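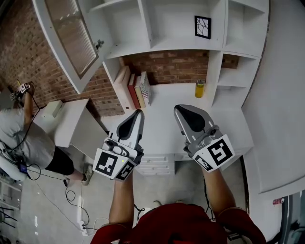

Two of us at it with the Cluketti grippers, me on the desk side.

December 24, 2024

Day 18 with the Cluketti kit, and yes, I'm spending Christmas Eve waving grippers at a bookshelf. Jistport wants our review by February and I still can't decide if I'd tell anyone to buy it.

Good stuff first! The grippers sit nicely in the hand and the rubbery black pads on the fingers held on to every book I tried this morning, even the slippery one. Setup is quick now too. I had both markers recognized before my coffee was gone, and on day one that took me most of an afternoon (plus a very patient phone call with Ó Flaithearta, who sold us the thing).

The cables, though. They run down my arms and then all over the floor, and I've stepped on the same one so often I've stopped apologizing to it. Cindel has a wireless set, but it's 500 dollars more per pair and Isla Goodwin says hers drops out if she walks behind a door.

We got 123 clean takes by lunch, mostly putting things on shelves and taking them off again. The plan they sell you comes with 300 uploads a month and we'll blow right past that - I need to ask what the extra ones cost before I write the pricing part.

My forearms are toast. Wrist strap would help, must put that in the review. Drawers next, if I can face them, and I still haven't wrapped Mom's present.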